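Lakska Street swap day is back, and this time it's got a roof

Posted 4th June

If you were at the last neighborhood swap day, back in November, you'll remember the rain. I certainly do. I spent most of that afternoon holding one corner of a tarp over a table of paperbacks while a very nice man I'd never met held the other corner, and we both pretended it was fine. So I'm happy to report that the next one is going indoors, into the old Mavromatis furniture showroom on Lakska Street, and I got to go poke around in there this week.

It's big! I used to go in as a kid with my mother, who never bought anything but loved to sit on the couches, and I'd forgotten how far back the place goes. The couches are long gone, but the green carpet is still there, and so is the funny little ramp in the middle that everyone trips on. (They're putting yellow tape on it. I tripped anyway.)

Alcides Alvarado, who started the swap in his driveway and has been running it ever since, walked me through the plan. Clothes go along the front windows, kitchen stuff and small appliances in the middle, books and toys at the back where there's room for kids to sit on the floor. Furniture stays outside under the loading dock awning, first come, first served. "Last time people brought 550 bags and boxes through a gate that's three feet wide," he told me. "I'd like to never see that again."

The rules are pretty much what they were. You bring what you don't want, you take what you do, and no money changes hands. You don't have to bring something to take something, and I know a few people were shy about that in the fall, so please, don't be. Doors open for drop-off at 8 in the morning on Saturday the week after next, and the swapping itself runs from 10 until 3.

There is one change. Each household can drop off up to 6 boxes this time, and they'd like actual boxes, open at the top, so the sorters can see what's inside without untying a hundred garbage bags. Label them if you can. "Kitchen" or "kids' clothes" is plenty. I've started on mine already and I'm up to two, mostly sweaters I've been moving from one closet to another for years, plus a waffle maker that I love in theory. 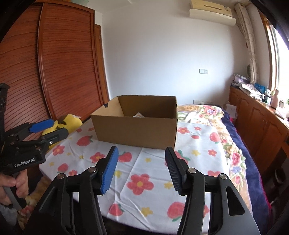
The sorting crew could use more hands, especially for the early shift. Alcides has 14 people signed up and would like twice that. There's coffee, and the sorters get a look at everything before the doors open, although they have to wait until 10 to take anything home, same as the rest of us. I did the early shift once and came away with a cast iron pot and a sunburn, so I can recommend half of that.

A few things they can't take: mattresses, car seats, big TVs, anything with a recall on it, and paint. Somebody always brings paint. If you've got old cans in the garage, the county drop-off site on Otum Road takes them on weekday mornings, and you just pull up and they lift them out of your trunk for you.

Whatever's left at 3 goes on a truck from Fendis, the moving company over by the rail yard, which is lending us a driver for the afternoon. In November the leftovers filled that truck one and a half times, and the poor driver had to go around again in the dark. Clothes and bedding will go to the church closet on the hill, and books to the library sale. Anything broken gets hauled to the dump, so do everybody a favor and plug in that lamp before you bring it.

The count at the gate last time was 383 people, in a downpour, and Alcides is hoping for 1,000 now that there's a roof and a real parking lot. That sounds like a lot to me, but I also said nobody would show up in the rain, so don't go by what I think. The lot behind the showroom will be for drop-off only until 10. After that you can park there, or across the street at the bank, which is closed Saturdays and has said it's okay with them.

The bathrooms work, by the way. I asked. There's a water fountain too, but it tastes like pennies, so bring a bottle. The front door has a step, and anyone using a wheelchair or pushing a stroller will want the side door by the alley, where there'll be someone to hold it open.

To sign up for a sorting shift, stop by the library's front desk and add your name to the clipboard, or catch Alcides in his driveway most evenings after dinner. He's the one with the folding tables - he'd be glad of some help loading those, too.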